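Search our stories

11 min read

A Seat at the Bench

31 March 2024

The first thing you notice when you come up the back stairs at Stavinberg is the smell of coffee, and the second is that somebody has left a tray of screws on the landing again. It used to be a place where a family firm fixed sewing machines, and there are still brass hooks along one wall where the belts hung. Now it is a shared workshop, open late, with a wood corner, a metal corner, a long shelf of half-finished radios, and a black curtain with two robot arms working in front of it.

I went up there for the first time in October, meaning to stay an hour and write something short about people who build things after work. I stayed until the lights were being switched off, and I have been back more often than my editor knows. (She will know now, I suppose.)

The project is called Madar, a name picked out of a hat along with the shop's cat, who got Trillari. Four members share the build. One of them does the wiring, two argue about software, and the fourth cuts and prints the parts, including a board full of blue pegs and round pieces that has become the center of everybody's evenings. They call it the Ledesma board, after the street where the first version was sketched on the back of a takeout menu, and they talk about it the way other people talk about a garden.

The idea is simple enough to explain to a child, and I have watched a child have it explained to her. There are blue pieces, and there are places on the board marked out with holes and outlines. You ask the arms to pick up a piece and put it where it belongs. You or I could do it while talking on the phone. For a machine it is a long string of small decisions, beginning with where the peg is and how hard to hold it, and each of those can go wrong in ways that keep four grown adults up past midnight.

I had imagined, before I saw any of it, that the clever part would be the arms. The arms are lovely, and I could look at them for a long while, but the group hardly mentions them. What they talk about is hands. Whole evenings go by on the subject of fingers! A plain two-finger gripper is easy to understand and fairly easy to forgive, and it likes a small straight peg. A hand with jointed fingers and a thumb can get itself around shapes the gripper has no patience for, and it comes with a great many more joints to look after. So the group keeps trading them back and forth, and each trade means a new round of settings, a new notebook page and a fresh pot of coffee.

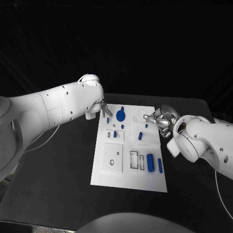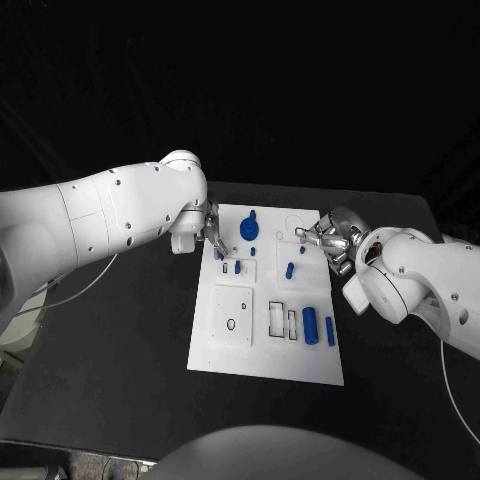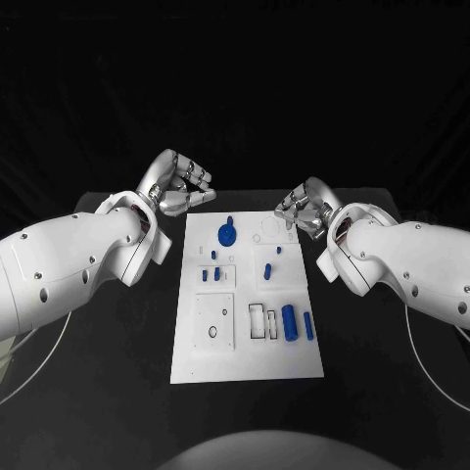
Arms over the Ledesma board at Stavinberg, with the blue gear-shaped or knob-like piece near the top of the board in all three views.

The board itself has been through 21 versions, and the older ones are stacked behind the drill press like dinner plates. Version 2 warped in a warm car. Another was perfect in every way except that the holes had been cut a hair too small, and it was used as a serving tray at the holiday party, where I am told it did very well. The present one has raised plates on it, so that the arms have to cope with more than one height, and I was given a long and happy talk about why that matters. I understood perhaps half, but I came away convinced.

Money comes up, as it does in any shared shop. The group put in 3000 dollars among them for the bench, the curtain, the cables and the printing, and they keep the receipts in a cookie tin. The arms came secondhand and took most of a winter to get moving smoothly. If you are thinking of trying something like it at home, the advice I was given was to start with the board and leave the arms for later. Cut a few holes, make a few pegs, and try to put them in with kitchen tongs while wearing oven mitts. I did this at my own table one evening, and it gave me a good deal of sympathy for the gripper.

What I like best is the pace of it. There is a lot of standing around with arms folded. A peg gets nudged, someone says "hm," someone else goes to look at a number on a screen, and the woodworkers wander over with sawdust in their hair to see how it is going. They have opinions, too. It was one of the woodworkers who suggested a slight bevel at the mouth of each hole, the same trick she uses on drawer pegs, and the group has been working her idea into the next board.

I asked what they would do once every piece went home on the first try, and they began talking all at once about a second board, with lids and hinges on it. The sketch is already pinned up by the sink, next to the rota for washing the mugs.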